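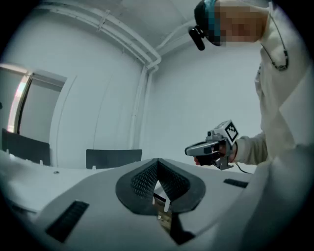
Shared Rooms Deserve Plain Furniture

The Dinden centre has 462 registered users and five bookable rooms, and its current review proposes feature walls and lounge seating for each of them. This organisation holds a different view. A meeting room needs white walls, a table at working height and chairs that can be moved by one person. Exposed pipes need not be boxed in -- a coat of white paint is sufficient, and plumbers can still reach them.

Up to $2000 per room has been set aside for colour and finishes. That money would be better spent on sturdy tables and on doorways wide enough for a trolley. The Semaan Street rooms were fitted out on this basis and remain fully booked each November.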